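1/5/23 – cuaderno de teleoperación, mesa de cocina

Sigo con la tarea de los cubiertos, que ya sueño con ella. Retomo donde lo dejé: faltaban demostraciones del lado izquierdo y los agarres con la pinza girada, que son los que peor me salen. El objetivo sigue siendo llegar a 300 episodios válidos antes de entrenar la política nueva, y hoy cierro con 291. ¡Nueve! Me he quedado a nueve y no he querido hacerlos con la mano ya cansada, que luego se nota en las trayectorias y me toca tirarlas.

Primero lo aburrido. He arrancado los brazos con la configuración Porolon de siempre (ganancias bajas en la muñeca, filtro suave en los mandos) y el izquierdo ha tardado un poco en encontrar su cero. Lo he soltado, lo he llevado a mano hasta la postura de reposo y a la segunda ha entrado bien. Apunto para quien venga detrás: si al activar el mando el brazo pega un tironcito hacia arriba, no sigáis grabando encima, desactivad y repetid el cero. En septiembre perdí una mañana entera por cabezota.

El reparto de la mesa lo he dejado parecido al de las otras sesiones: la cesta y el rallador al fondo, las bandejas transparentes en la mitad izquierda y los utensilios pequeños de cabeza de color repartidos a los dos lados. Entre episodios muevo cosas, claro, aunque reconozco que tiendo a dejarlas siempre en los mismos sitios. Los de cabeza naranja y rosa se me van una y otra vez a la derecha. Mañana saco las posiciones de la lista aleatoria y me dejo de improvisar.

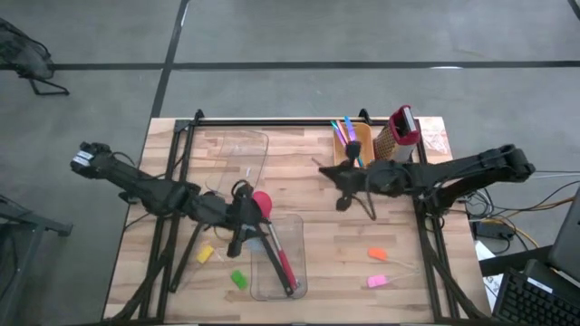
*Pinza izquierda junto al utensilio rojo, que está cruzado sobre la bandeja de abajo.*

El rojo es el que más trabajo me da. Tiene la cabeza ancha, luego viene el tramo de metal y después el mango, y según por dónde lo cojas se comporta como tres objetos distintos. Si lo agarro por el metal, gira dentro de los dedos en cuanto levanto. Por el mango va mucho mejor, pero tengo que llevar el brazo izquierdo bastante cruzado y el codo se acerca al límite – los mandos me vibran y yo me pongo nervioso, y un operador nervioso hace demostraciones feas. He probado a empujarlo un poco con el otro brazo antes de cogerlo y creo que es el truco bueno. Queda una maniobra de dos manos bastante natural: uno arrima, el otro cierra.

Dudo si meter esos empujoncitos en el conjunto de datos o separarlos con otra etiqueta. Si la política aprende a empujar siempre, aunque no haga falta, vamos a tener los utensilios por el suelo. De momento los marco como «con ayuda» en la hoja y ya lo decidiremos en la reunión.

Descartados de hoy: 16. Los repaso por encima porque luego no me acuerdo de nada:

- cierres de pinza antes de tiempo, casi todos míos por mirar la pantalla y no la mesa
- utensilio soltado demasiado alto, con rebote
- un corte de la grabación a mitad de episodio (el disco, otra vez)
- varios en los que toqué la bandeja transparente y la arrastré

Lo de la bandeja merece párrafo aparte. Con los ojos la veo regular y con la cámara de muñeca, peor: el fondo deja pasar toda la madera y lo único que me orienta es el borde, cuando le da la luz. Bajando en diagonal me la llevo por delante. Lo que mejor me funciona es bajar en vertical desde bastante arriba, parar un segundo, y solo entonces avanzar. Es más lento y queda un episodio larguísimo, pero sale limpio. Si alguien tiene prisa, que grabe otra tarea.
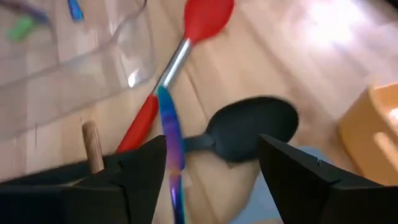
También he cambiado la forma de acercarme cuando hay varios mangos cruzados. Antes iba directo al de arriba con los dedos bien abiertos y acababa pellizcando dos a la vez. Ahora cierro la pinza un poco durante la bajada, busco con la punta el lado libre y abro lo justo al final. Cuesta pillarle el punto (los primeros intentos fueron de vergüenza), pero después de un rato sale solo y te deja una trayectoria mucho más parecida de un episodio a otro. Me gustaría comparar las dos maneras con el script Sarıgül, el que pinta las velocidades de la muñeca superpuestas. Tengo la sospecha de que mi parada de un segundo se ve como un escalón enorme y de que habrá que recortarla.

Los reflejos siguen ahí. En la parte de la mesa donde pega la luz la madera se queda blanca en la cámara de muñeca, y los cubiertos irisados cambian de color según el ángulo: morado, azul, verdoso. A mí me encantan, son lo más bonito de la mesa, pero no sé qué va a hacer el modelo con ellos. Pedí a Brosberg un difusor para el foco y todavía no ha contestado nadie. Insistir. 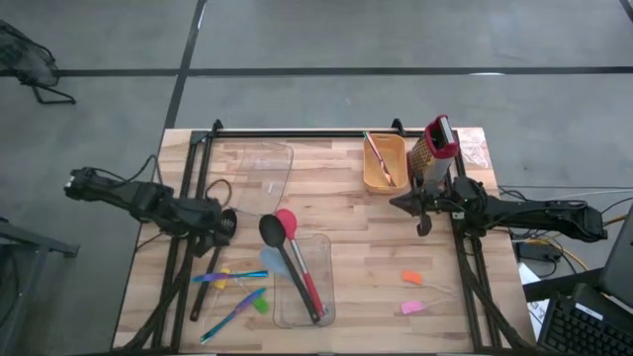
*Brazo derecho con la pinza abierta y vacía, por debajo de la cesta y el rallador. Los cucharones grandes, en la segunda bandeja.*

Con el derecho voy bastante más suelto. La cesta me queda a mano y el único susto es el rallador, que está pegadito: si entro a la cesta desde la derecha, el antebrazo pasa demasiado cerca. Entro desde la izquierda y listo. He hecho 2 episodios a propósito entrando por el lado malo, muy despacio, para tener algún ejemplo de corrección, y los he marcado aparte.

Pendiente:

- [ ] los nueve que faltan, todos con brazo izquierdo
- [ ] copiar lo de hoy a la carpeta Premberg y comprobar que los vídeos de muñeca van sincronizados
- [ ] vaciar el disco ANTES de empezar
- [ ] decidir la etiqueta «con ayuda»
- [ ] bajar un punto la altura de la silla, que tengo los hombros hechos polvo

Ah, y el pedal de inicio y fin de episodio hace doble clic de vez en cuando. Si veis un episodio de medio segundo en la lista es eso, borradlo sin miedo.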